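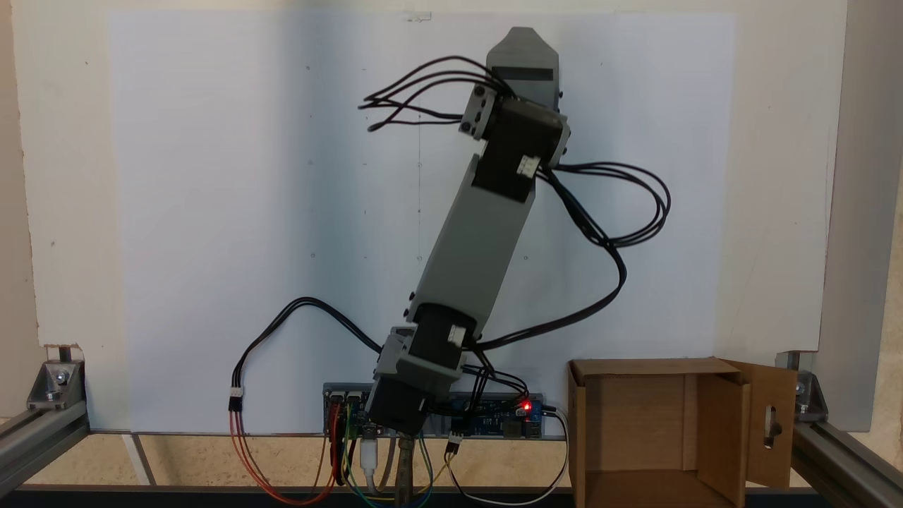 cenulis-arm

Control and calibration code for the Cenulis desk arm, a small arm with printed links. The repository holds the motor driver, the kinematics, a simple joint-space planner and the bench tools we use to check them. Firmware for the controller board is kept separately in cenulis-fw.

Status

Usable, still changing. The driver and the calibration tool have been stable for a while. The planner was rewritten in April and its config keys are different from the old ones, so a planner.yaml from before then will be rejected at load time. There is no converter. The file is short and can be retyped.

Requirements

Python 3.10 or later
numpy, pyserial, pyyaml
A free USB port and permission to open it (on most Linux systems, add yourself to the dialout group and log in again)

The viewer also needs matplotlib. Nothing else does.

Install

git clone the repository, then from the top folder:

pip install -e .
cenulis check

The check command opens the port, reads the firmware version and asks every joint for its position. It does not move anything. If it hangs, the port name in config/local.yaml is usually wrong.

First run

1. Clamp the base and clear the space the arm can reach.
2. Copy config/default.yaml to config/local.yaml and set the port.
3. Run cenulis home --slow. Keep a hand near the power switch.
4. Run cenulis jog and move each joint a few degrees both ways.
5. If a joint goes the wrong way, flip its sign in local.yaml. Do not swap wires.

Leave slack in the cables at the upper joint. The planner knows nothing about cables and will happily wind them up. Joint limits are the only protection, so set them by hand with the cables attached – limits found on a bare arm are too wide.

Calibration

cenulis calibrate fits the joint offsets and link lengths from touched points. Mark points on a flat board, measure them, put them in points.csv and jog the tip to each one when asked. We use 19 points. Fewer will work, but the shoulder offset gets noisy.

The fit prints the residual for each point. One large residual usually means a typing mistake in points.csv. Large residuals everywhere usually mean the base moved.

Planner

Straight lines in joint space with a trapezoid speed profile, sampled at 40 Hz and streamed to the board. Collision checks cover the floor plane and one box, both set in planner.yaml. The buffer holds 600 samples. Longer moves are split, and you may notice a short pause at the split (see Known problems).

Test logs

The logs folder has 2,681 recorded moves in CSV form, with commanded and measured joint positions, time stamps and the exit code. Murdo Rennie recorded them and Senga Tosh cleaned them up. Moves ending in code 4 were stopped by hand and should be left out of any tracking error figures.

Known problems

Pause between split moves. Lorna Ritchie has a fix on the branch stream-refill, not merged.
jog ignores the speed limit for the first command after homing.
The viewer draws the last link a little too short. Display only.
Windows: closing the terminal during a move does not stop the move.

Contact

Open an issue, with the output of cenulis check pasted in. Questions about the printed parts go to Boonmee Khamphan.

License

MIT for the code, CC BY 4.0 for the logs.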